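Notebook, January, second kiln shelf log

Started 7:40 a.m., coffee first, then the kiln. I want to get all of this down while it's fresh, as Damián has asked me twice why the satin glaze keeps pinholing and I keep giving him a different answer depending on what I had for breakfast. So, one long entry, everything in it, and he can read it at lunch.

The batch is number 3206 in the book, the one mixed from the new bag of feldspar. Lavender stain, same as before, same sieve as before. Bisque was Violeta's, all one clay body.

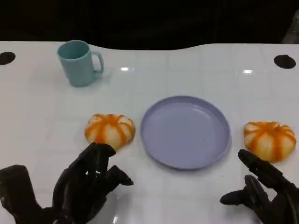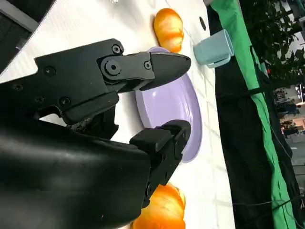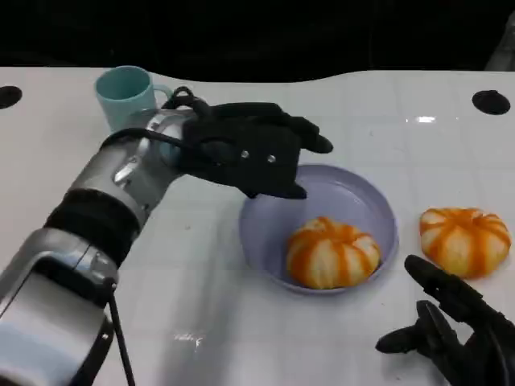
OK so, pinholes. The test load was 30 tiles, split across two shelves, and I pulled 9 bad ones off the top shelf and 9 bad ones off the bottom. I recounted because I didn't believe it. I had been telling everybody for two weeks that the top shelf was the trouble (it runs hotter, we all know it runs hotter, the cones say so every single time) and then the load comes out dead even. So much for that! Sorry to Jacinto, who spent an afternoon moving the thermocouple for me.

What I looked at next was thickness. I broke one good tile and one bad tile and put the edges under the loupe. The bad one had a visibly thicker coat, and the pinholes went all the way down to the clay, little straight-sided wells. The good one had a couple of closed bubbles that never made it to the surface. I broke two more of each and it was the same story, although one of the "good" ones was thick too, so I'm not going to swear to anything yet.

Things I know about how these were dipped:
- I did the first bucketful myself, three-second dip, tongs, one coat.
- Sebastián did the rest after I got called to the phone. He counts slower than I do. We tried it side by side with a stopwatch and his "three" is nearly five. Mine is a bit under three, so I'm no angel either.
- The bucket had been sitting since the night before. I stirred it by hand. I did not put the drill mixer in it and I should have.
- Specific gravity was NOT taken before dipping. I found the empty line in the log where it should be. My handwriting above it, my handwriting below it, nothing in between.

So before anything else we need that number. I took it this morning on what's left in the bucket and it's heavier than the recipe card calls for, but it's had the lid off and some water has surely gone, so I don't know how much that tells us. Wrote it on the card in pencil with a question mark.

Then there's the bisque. Violeta says she fired it on the fast schedule to free up the small kiln, and if so there may be stuff still burning out of the clay right when the glaze is trying to seal over. That's the explanation I like best this week. She doesn't like it at all, haha. Her point is that the white liner glaze went onto the very same bisque and came out smooth as an egg. My point is that the liner melts later and runs more, so it gets a chance to heal. We went back and forth on this until Dardo came in wanting the sink.

Side note on Dardo's casseroles: the lids fit! Six weeks of grinding and swearing and now they just drop in. He fired lid and pot together this time with a dusting of alumina on the rim. I'm going to copy that for the sugar bowls.

Back to it. The Piltham handbook (the old one with the tape on the spine, by the wheel) has two pages on pinholing and the advice boils down to slower bisque, thinner coat, and a soak at the top. We've done none of those at the same time. What I want to do is one change per firing, even though it'll eat up the month, otherwise we'll fix it and not know how.

Plan, written out so I can't wriggle out of it:

Firing A. Same bisque, same glaze thinned to the card, stopwatch on the dip. No soak. Sebastián and I each dip half and we mark the backs with our initials in iron.

Firing B. Same as A, with a slow bisque. Violeta to load it, since she knows where the cold corner is.

Firing C. Same as A, with a fifteen-minute soak at the top.

If A comes out clean I still want to run B, just to settle the argument.

Asked Jacinto about the soak and he's worried about the satin going shiny on us. Fair. We had that with the Basiveo green, it soaked too long and came out looking like wet candy, and the shop sent half of it back. I'll put a couple of the green test tiles in with C for comparison, on the bottom, well away from the lavender.

11:15. Mixed the bucket properly with the drill, let it stand, sieved it again. There was a surprising amount of grit on the mesh, kind of pinkish. Undispersed stain, I'd guess? Or something off the lid. Rubbed it between my fingers and it felt sandy, which the stain never does. Saved it in a film can with masking tape on it, it's on the windowsill, please don't throw it out.

11:50. Damián read over my shoulder and says the Ledesma feldspar bag had a torn corner when it came in. First I've heard of it! If it got damp and caked up, that could account for the grit, and then maybe the whole business has nothing to do with dipping. He's going to dig the bag out from behind the plaster this afternoon and weigh out a cup from the middle so we can dry it and weigh it again.

So Firing A waits until we've seen that. I've moved it down one line on the kiln calendar and given the slot to Dardo, who was very gracious about it and already had his shelves washed.

To do before I leave: wash the tongs, new pencil for the log, write "TAKE THE GRAVITY" on the bucket lid in the big marker. Cones for A are in the yogurt tub, already set in their clay, drying.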